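Falstead allotments list, 12/20/19

On the Sernport seed swap, a member wrote:
> Do we keep the swap in August? And how should we store the packets?

I would keep August. Last year we gave out 1,517 packets, and only 30 came back wet. For storing, I prefer small open compartments, one for each kind of bean.

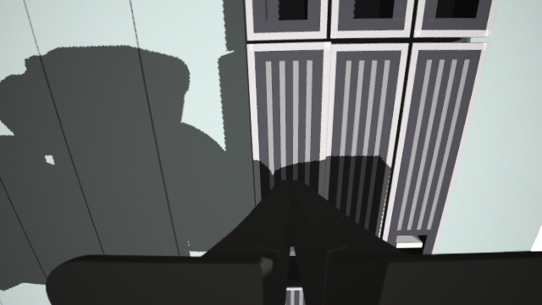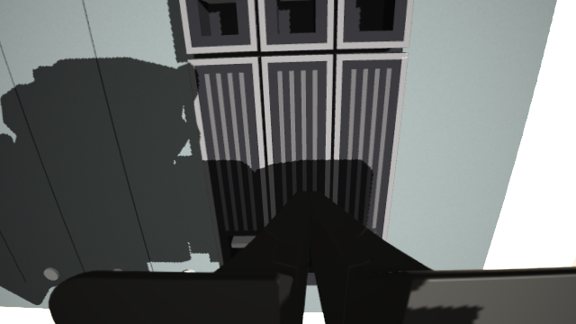
Compartments in two rows of three, both views computer-rendered.

Please write the year on every packet. I can bring 16 paper bags of peas.

With kind greetings,
Brustasine plot 2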